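Skirkholm Service Workshop
Oct 20, 2020

1/ The Skirkholm workshop has completed the scheduled service of the Olex handling arm. As in previous years, we are posting the work in order so that other sites running the same arm can compare their own procedures with ours. Questions may be left under any post.

2/ The service was led by Åsmund Tangen, with support from the Kvam site. The arm had logged 290 hours since its last full check in September. Our service plan calls for a check at 300 hours. We moved the date forward to fit the Kvam schedule.

3/ Before any cover is opened, the arm is driven to its rest pose, the controller is shut down, and the supply is locked off at the wall. The key stays with the person doing the work. This applies to short jobs as well, including the replacement of a single screw.

4/ Backup first. The controller settings, tool data and saved positions were copied to two drives. One remains at Skirkholm and the other has gone to Kvam. Sites that keep only one copy are asked to correct this before their next service.

5/ Joints were checked by hand, starting at the base. Joints one through four had no play that we could feel. Joint 5 had a slight click when reversed under load. The cause was a cover screw that had backed out and was touching the housing. It was replaced and marked with paint.

6/ Cable check: the main cable was in good order. The strain relief near the elbow had been fitted with the bend too tight, and this was our own error from the last service. It has been refitted with a wider loop. The work instruction now has a drawing of the correct path.

7/ Gripper. The fingers were removed, wiped down with a lint-free cloth and refitted. Please do not use solvent on the finger surfaces. The Vastwood site did so last year and the finish turned sticky within a few weeks.

8/ Finger screws are tightened in two passes, first lightly on both sides and then to the value on the service card. Tightening one side fully before the other pulls the finger slightly out of line. The fault is hard to find later, as the gripper will still close and hold large items normally.

9/ After refitting, the open and closed positions must be taught again. We run the gripper through 24 slow cycles with no load and watch the current reading. A steady reading is accepted. A reading that climbs toward the end of travel means the fingers should come off and be seated again.

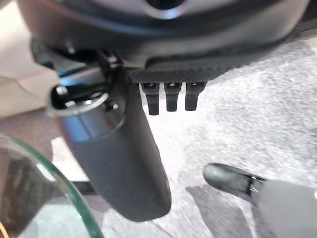

10/ Our first attempt did not pass. The reading rose near the closed position on several cycles in a row. Mr. Tangen removed the fingers, found a small burr on one mounting face, dressed it with a fine stone and repeated the full set. The second set was steady throughout.

11/ The wrist camera was then recalibrated. Any work on the gripper should be treated as having moved the camera, even if its screws were not touched. The routine takes around 6 minutes and has saved us a good deal of time spent chasing small position errors.

12/ Parts used: one cover screw, one strain relief clip, paint marker. The spare finger set was not needed and has been returned to the shelf. The clip was our last one. Kvam is sending more, and Vastwood should check its own stock.

13/ The arm returned to normal duty the same afternoon at reduced speed. It will remain at reduced speed for the first day, with the joint 5 cover inspected at the end of the shift. Full speed resumes once that inspection has been signed.

14/ The updated service card is available from the Skirkholm office on request. Please discard earlier printed copies. The older card lists the finger screws and the camera bracket screws under the same value, and this is incorrect.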